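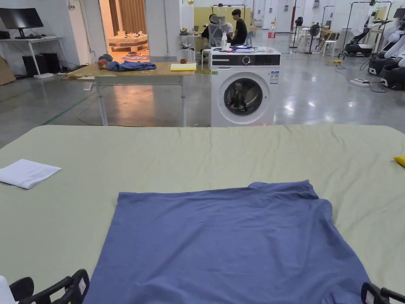 A reader in Landolholm wrote to us in July that rules for teaching robots housework are mostly common sense typed up by people with time on their hands, and asked whether anyone on the floor reads them. We took the question to the woman in charge of working practice at Mestero, a small company that records people doing household jobs, laundry above all, so that robots can be trained on the recordings.

"They read the first version, and then they stopped," she said. "It was 46 pages. I wrote most of it, so I can say that it was bad."

The current rules fit on 2 pages. One covers the person doing the work and the other covers the room. Everything else, from file naming to how long recordings are kept, has moved to a separate manual that operators are not expected to carry in their heads.

She started with the room, where she thinks most companies are careless. A recording area at Mestero has a marked walking path, and cables are not allowed to cross it. Mobile bases are parked with the power off when someone is working with hand-held grippers nearby. "Off means off at the switch," she said. "A paused machine looks the same as one that's off, and a person who is looking down at a sleeve is not going to check."

The rule about parked bases met the most resistance. Restarting a base and getting it to find its position again takes several minutes, and the engineers wanted to leave them idling between runs. She gave way once, for two weeks, and then took it back. No one had been hurt. Twice, though, a base had started to move on a scheduled test while an operator was standing at a table a few steps away.

Clothes have rules too. Each item is logged when it comes in, and anything with a name tag or a company logo is set aside until somebody decides whether it can be used. Pockets are emptied before the first take. The log had 1566 items at the last check, and she would like it to be smaller. "Past a certain point you are only storing laundry," she said.

How a shirt should be folded is a different matter, and here the rules say very little. Mestero used to prescribe one method, with the steps printed on a card. Operators followed the card, and the recordings came out so alike that the customer complained. The customer was Dramani, which was building a folding system called Alik, and its engineers wanted to see people fix mistakes. A sleeve that slips out or a hem that ends up crooked was worth more to them than another clean fold.

"So now the rule is that you don't restart," she said. "If it goes wrong you keep going and put it right the way you would at home. You stop if something falls on the floor, if a gripper jams, or if somebody walks up to the table."

We asked about the people who end up in the background. She said this was the part she had changed her mind about. At first Mestero put up a sign at the door and treated that as enough. Now everyone who works within view signs a form, visitors included, and can ask to have a session deleted without saying why. Faces are blurred before anything leaves the building. Screens are supposed to be turned away or locked, a rule she described as "the one I repeat every single morning."

Has anyone used the right to delete? "Yes, a few times. One was an operator who had taken a phone call in the middle of a session. It took us most of a day to find all the copies, and after that we changed how copies are made."

Hours are limited as well. An operator works with the grippers for 40 minutes and then does something else for at least 20. The grippers are not heavy, she said, but holding them up and squeezing all day is hard on the thumbs and wrists. The limit came from the operators themselves, and she wishes she had asked them sooner — the first version of the rules had a full page on gripper cleaning and nothing on sore hands.

Over 2710 sessions have been recorded under the short rules. She does not claim that they prove much. Reports of small problems went up after the change, and she takes that as a good sign, though she admits a customer might read it the other way. Dramani did, at first, and asked for an explanation in writing.

She would like to see a shared standard for this kind of work, at least for consent and for the power-off rule, and has sent her two pages to several other companies. Two wrote back. One wanted to know why there was no section on lighting.

As for the reader's point about common sense, she did not argue with it. "Most of it is common sense," she said. "I still want it on the wall, with a date on it and a phone number for when I'm not in."

The version on the wall when we visited was dated Sep 3, 2018. The phone number had been corrected in pen.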